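Notas para la charla: «Cambiar de compañía eléctrica sin perder dinero»
Visitación Lozano
27 de septiembre de 2022

Saludo y presentación. Decir que no vendo nada y que no cobro de ninguna comercializadora. Las preguntas, al final, salvo las de vocabulario.

Empezar por la factura. Pedir que saquen la suya quienes la hayan traído. Hay dos conceptos que conviene separar desde el principio: la potencia contratada, que se paga aunque la casa esté cerrada, y la energía consumida. Mucha gente compara solo el precio del kilovatio hora y firma una oferta que sale más cara por el término fijo.

Caso de Vy Chu (tengo su permiso para contarlo). Piso de alquiler, una persona, contrato con Clamach desde abril. Pagaba 4 euros al mes por un servicio de mantenimiento que no recordaba haber aceptado. Lo dio de baja por teléfono y pidió la confirmación por escrito. Leer el correo que le enviaron, es corto.

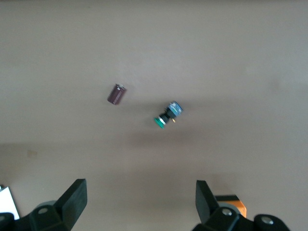 Después, la potencia. Explicar cómo se mira el máximo registrado en el área de clientes de la distribuidora. Si en doce meses no se ha pasado de tres kilovatios, pagar por cinco tiene poco sentido. Avisar de que volver a subirla puede tener coste.

Comparativa. Repartir la hoja con las tres ofertas: Clamach, Stovance y Esteves. Dejar dos minutos para leerla.
Stovance: precio único todo el día, sin permanencia. Lo bueno es que se entiende.
Esteves: tres tramos horarios. Interesa a quien pueda poner la lavadora de noche o en fin de semana.
Clamach: descuento de bienvenida el primer año. Insistir en que hay que mirar el precio del segundo. En el caso de Vy la diferencia era de 36 euros al año.

Sobre las opiniones de clientes: leí 200 reseñas en el comparador Ludier y 17 hablaban de retrasos al devolver un cobro indebido. Las estrellas ayudan poco. Buscar las reseñas que cuentan una reclamación y cómo acabó.

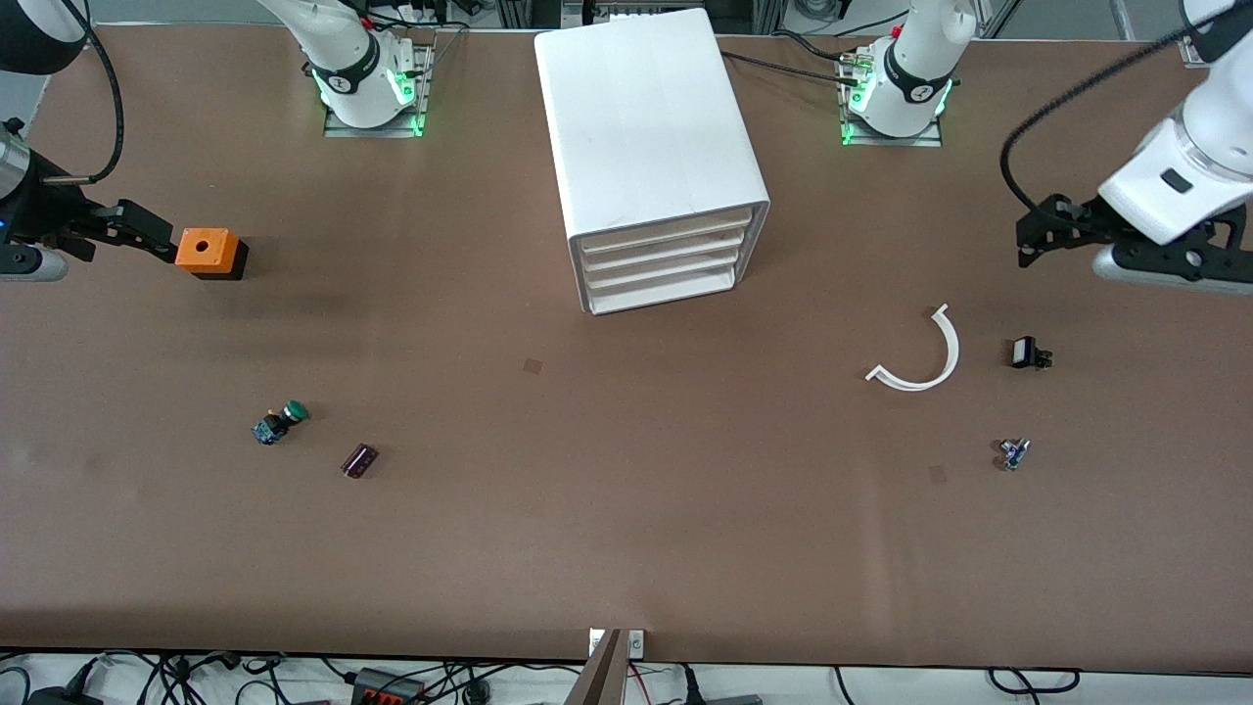 Mesa con dos brazos robóticos y una pequeña caja naranja.

Llamadas comerciales. No dar el CUPS ni el número de cuenta a quien llama. Si dicen que son «su compañía», colgar y marcar el teléfono de la factura. Guardar siempre el contrato en PDF.

Si falta tiempo, saltar la parte del gas y pasar a la reclamación: primero a la compañía, por escrito y con número de registro; luego a consumo. Anotar en la pizarra la dirección de la oficina.

Turno de preguntas. Recoger las hojas sobrantes.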